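Notebook, seed and spice bench, August

Wednesday, started 8.40

Continued the germination test on the mustard lots. Bernadette Hegarty asked me yesterday why the second lot from Panagiotou is slower than the first, and I could not give her a good answer, so today I repeated the count and wrote down everything, also the things which seem not important.

Trays 1 to 4 are the old lot, trays 5 to 8 the new lot. Filter paper is the same packet for all. Water is from the same bottle, filled on Monday evening and left on the bench to take the room temperature. I put 90 seeds in each tray, in nine rows of ten. I know that a round hundred would be easier for the calculation, but the small trays do not take ten rows without the seeds touching, and when they touch the mould goes from one to the next.

Old lot, third day: good, even roots, most of them longer than the seed. Tray 3 has one corner where nothing moves. I think the paper was folded there and stayed dry. I have pressed it flat and added water with the pipette, and I will keep this tray out of the average.

New lot, third day: roots visible but short, and many seeds are only swollen. Tray 7 is the worst. Two seeds have grey mould, removed with tweezers, tweezers wiped with alcohol after.

First idea was the age, but the sacks have the same harvest year. Second idea was the drying. Fotis Liapis remembers that the new lot came in when the small dryer was still set for coriander, and it is possible that it had too much heat for the first hours. He will look in the dryer book. If the setting was really not changed, then I believe we have our answer, but I do not want to write it in the report before I see the page.

11.15

Thousand-seed weight. I counted 1,000 seeds from the old lot by hand, because the counting plate from Zomar loses the small ones through the holes and the result comes too heavy. It took me the whole time between the tea and the telephone call. For the new lot I will do the same tomorrow, when my eyes are rested. Please nobody move the two white dishes beside the balance, they are counted.

Balance: needed a long time to settle this morning. The level bubble was a little to the left. Corrected with the front foot, then checked with the brass weight, then fine. I ask again that we do not put the heavy mortar on the same table.

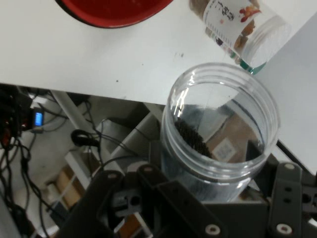

Moisture came next, by oven. Dishes dried empty first, cooled in the desiccator, weighed, filled, weighed again. Oven at 130 degrees. I have noticed that the oven shows the right temperature long before the shelf really has it, so I wait now until the glass thermometer inside agrees with the display. Bernadette thinks this is too careful. Maybe it is, but last month we had two results from the same sack which did not match, and I would like not to have this again.

The blue gel in the desiccator is more pink than blue. Regenerate tonight, Fotis knows how long.

14.30

Grinding of the reference sample. The Storko mill was cleaned with dry rice, two passes, and the rice thrown away. There was still a smell of cumin, so I did a third pass and brushed the inside of the lid, where the powder hides under the rubber ring. I suggest that we write this ring in the cleaning list. At the moment the list says only "lid" and everybody understands something different.

Sieved the mustard after grinding. Yellow part passed well, the husk stayed on top as it should. I kept both, labelled with pencil and not with the pen, as the pen disappears when alcohol comes on it (we lost three labels so in spring).

Reference sample number 405 is finished now. The packet is empty and lies in the drawer with its label so that we can order the same again. The supplier in Trernmont answers only by telephone and only in the morning.

16.10

Fotis found the dryer book. The page for the new lot has the date and the weight, but the temperature is not written. The line before says coriander setting, the line after says mustard setting. So we do not know for sure. I copied the three lines here in the back of the notebook, last page but two.

What we can do: take a small part of the old lot, dry it again with the coriander setting, and test it beside an untreated part. If it becomes slow in the same way, it supports the idea. Bernadette agrees and gives us the small dryer on Friday, after her own fennel is out.

For tomorrow:
Count the trays again at 8.40, the same hour as today.
Seed weight of the new lot.
Moisture dishes out of the desiccator, weigh, calculate.
Order filter paper, the last packet is open.
Ask Panagiotou if they still have a closed sack from the same delivery, and if they can send us a handful from it.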